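Regional jobs and the levy question

Tuesday, September 27, 2022

The consultation on the regional employment levy closed in August, and the summary is now on the Batari Centre website. It drew 2812 submissions, far more than the last one. Most came from people who run or work in small businesses, and the main complaint was the timing. Wages are up, power is up, and a new charge on payroll looks like the wrong thing to bring in before Christmas.

The case for the levy is that training places have to be paid for somehow. Under the draft plan the money would go to local colleges and to employers who take on apprentices in the Curnard and Melnychuk districts. Borrowing was considered and set aside, as interest costs would fall on the same ratepayers later on. 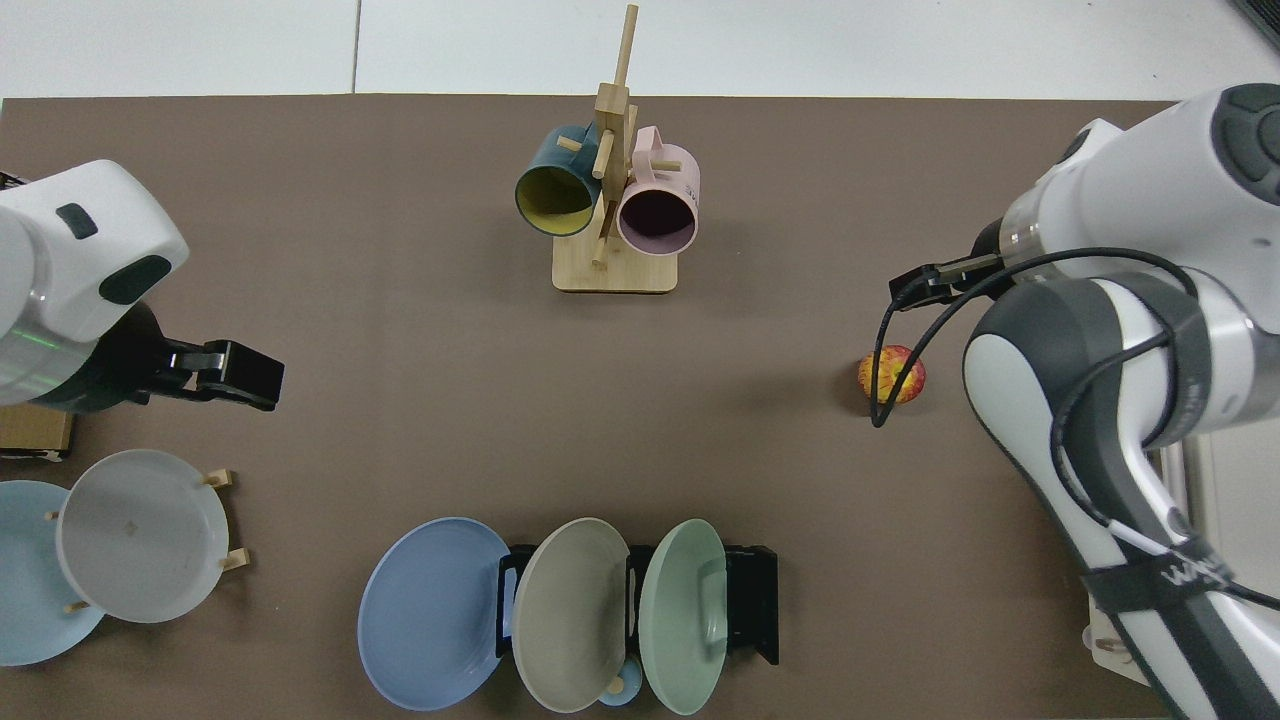
What members told us

We heard from 947 of our own members. Opinion was split. Larger employers could live with the levy if it replaced the current patchwork of fees. Smaller ones wanted an exemption for any firm with fewer than 30 staff, and several asked for a review after 2 years.

Keyvan Pakzad, who wrote our submission, argues that the exemption matters more than the rate. "A low rate still means another form to fill in every quarter," he said. "For a shop with four people, the paperwork is the cost."

Homa Shojaei took the other side at the members' evening. Her view is that exemptions shift the burden to mid-sized firms, which are the ones doing most of the hiring. She would prefer a flat charge and a rebate for anyone who trains – simple to explain and cheap to run. The Molteo branch has since backed her position.

We have not settled on one or the other. The submission sets out both options and asks for the modelling behind the draft rate to be released, which has still not happened.
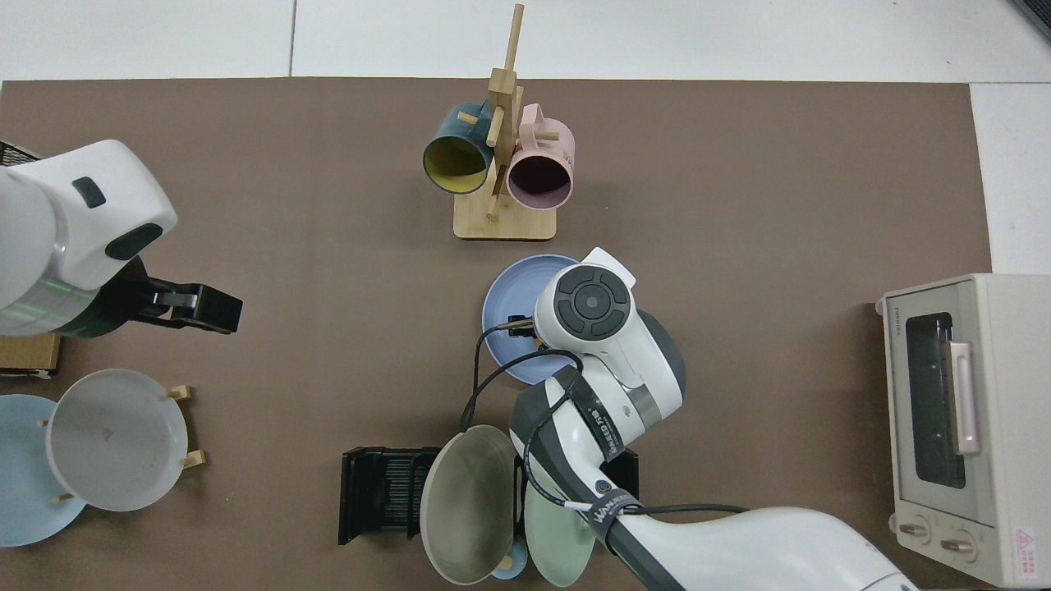 Mugs on a wooden stand.

The draft goes back to the regional council next month. Members who want a copy of our submission can ask at the office or reply to this newsletter.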